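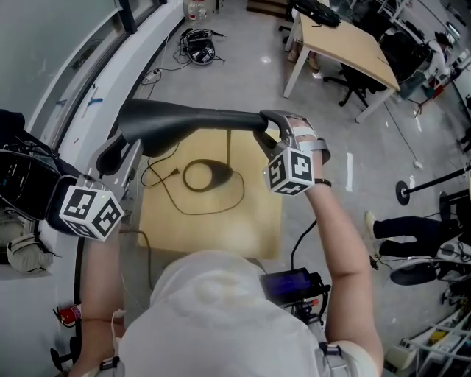 Can the machines do our chores yet?

Nov 3, 2024

My mother asks me this question every time I call her. She is tired of folding, wiping and carrying, and she has read in a magazine that the robots are coming to the kitchen. I always tell her "not this year", and she sighs as if I was the one who is late with the delivery.

I have worked for seven years in a small assembly shop in Sturau, and I write this blog in the evenings, so please take my opinion as the opinion of a person who holds a screwdriver and not of a scientist. But I do read a lot about this subject, and since August I have tried to sort out what is possible and what is only a nice video.

The floor cleaners are fine. I bought a Panport for 1433 crowns and it does the hall and the kitchen without me. It also ate one shoelace and the corner of a curtain, and it is afraid of the dark rug – I don't know why, the manual says nothing. My wife has moved the rug to the bedroom, so now it is we who adapt to the machine.

Hands are another matter. At work we fit armrests and handles, long curved parts, and I used to think this must be the easiest job to give away. You take the part at both ends, you turn it, you lay it down. A new colleague learns it before the first coffee break. Yet when I try to write down what my two hands do, I need a full page. One hand holds hard and the other holds soft, then they change. If the part starts to slip I feel it before I see it. And a cable is worse than an armrest, for a cable never lies twice in the same way.

That is why I find it sensible that people now teach these machines by recording human hands at work, with marker cubes on the wrists, so that every small turn is followed. A gripper has to close on the part just as the hand would, and somebody must show it how, many times over. It is slow, but so was my own apprenticeship.

My friend Tae-yang Yeo does not agree with me. He writes for Punduditz and he believes that in 32 months we will have a machine which empties the dishwasher in a normal flat. I asked him if it will also know which cups are for guests. He said this is a detail. In our home it is not a detail!

We have made a bet about it, and the loser pays a dinner at Rezaei, with dessert. I have put the paper on the fridge.

For the shop floor I am a little more optimistic. There the light is always the same, the parts come in the same box, and no child leaves a toy on the floor. I can imagine a machine doing one station quite well, with a person next to it for the strange cases. For my mother's kitchen I would wait. She has a drawer that opens only if you lift it first, and I had to be shown this myself.

I will write again when the Panport has met the new carpet on the stairs landing.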